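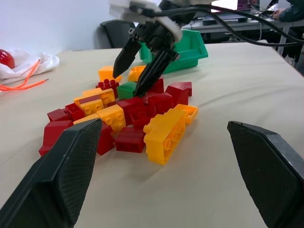

Panya Siriwan wrote back on the draft of this report that the section on large bricks was too short, and that any family reading it would want to know first whether the sets that go out are complete. We have moved that part to the front. The remaining sections follow the order in the grant agreement.

Progress report, April 2023
Clovidholm Toy Library, brick sorting and lending project

1. Where we stand

The grant pays for sorting, cleaning and repacking donated building bricks so that they can be lent as full sets. When we started, the bricks were in sacks and cartons in the back room and could not be lent at all. We have now sorted 3716 bricks, large and small. From these we have made up 259 sets, and 200 of them are on the shelves and in the catalog. The others are packed but still need a card and a number.

A set counts as complete when it matches its card. The card gives the number of bricks by color and is checked when the set goes out and again when it comes back. Large bricks are the easier job. They are quick to count and most of what we were given is in good shape. Small bricks take much longer, and we have fallen behind the plan there.

2. How the sorting is done

We changed the method after the first month. Before, each sack was tipped out and sorted by size, color and condition in one pass. It was slow and the table filled up with half-finished piles. The steps are now as follows.

Step 1. Tip out one load onto a bare stretch of table. Keep the load small enough that the pile can be spread with two hands. Take out anything that is not a brick, such as wheels, figures and cards, and put it in the carton for odd parts.

Step 2. Pull apart any bricks that are stuck together. Large bricks come apart by hand. For small ones we use the flat tool that was bought out of the Tamska line in the budget.

Step 3. Put the bin next to the pile before starting to sort. We use plastic bins with an open top, and a bin holds one load. A mixed load of red and yellow with the odd green brick among them is typical of what we get in the large size, and it goes into one bin for washing. 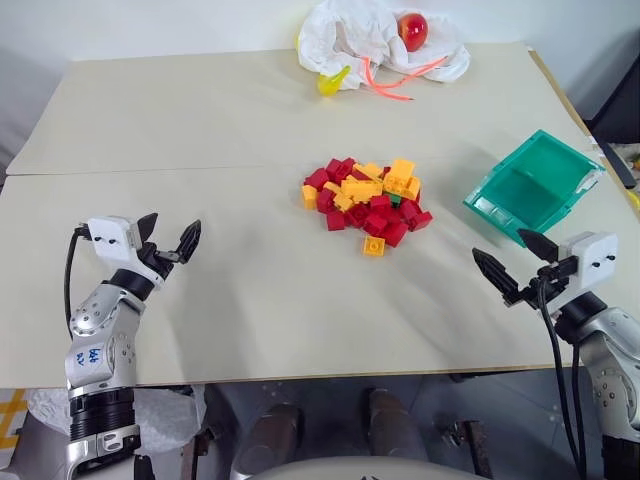 Step 4. Wash and dry. The bin goes to the sink, the bricks are washed in warm water with mild soap, and they are laid out on towels overnight. Large bricks hold water on the inside, so they are placed studs up.

Step 5. Check and count. Cracked bricks, and bricks that no longer grip, are taken out. The good ones are counted by color and written on the card.

Step 6. Bag, label and shelve.

3. Colors

Red and yellow are well covered in the large size. Green is short. Our standard large set was planned with an even mix of colors, and we cannot make many more to that plan with what we have. We asked two suppliers for prices. Kobzar sells single colors but only by the case. Presteo sells smaller lots at a higher price per brick, and delivery is quicker. We have not ordered from either and would like your view first, as the purchase would come out of the money set aside for shelving.

The other choice is to change the card. A set made up mainly of red and yellow is still a good set to build with, and the children who come on open days don't seem to pick by color.
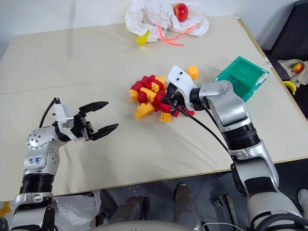

We would keep the green bricks for the sets that go to schools, where the teachers use them for pattern and counting work and do need at least three colors. Families would get the two-color set with a note on the card. This would cost nothing and would let us finish the large size early — a matter of weeks if donations hold up.

4. Problems

The sink is the slow point. Only one bin can be washed at a time, and drying takes up the towels and most of the counter. A second drying rack has been ordered.

Sixteen sets came back from loan with bricks missing. We made most of them up again from spares. The cards were filled in properly, so it was easy to see what was gone. We do not charge for single bricks and do not plan to.

The catalog still lists some sets under the old numbers. It confuses people who reserve from home — they get the right bag but the wrong card. We are fixing these as the sets come back.

5. Spending

Spending on bins, bags and soap is within budget. Labels cost more than planned, as the first batch came off in the wash and had to be replaced with a different type. Nothing has been spent on shelving yet, pending your answer on the green bricks.

6. Next period

Finish the cards for the packed sets. Move the small bricks to the same table and the same steps, one load at a time. Send the first school sets out in August, ahead of the new term. The count of sorted bricks will be updated in the next report, with large and small given separately as you asked.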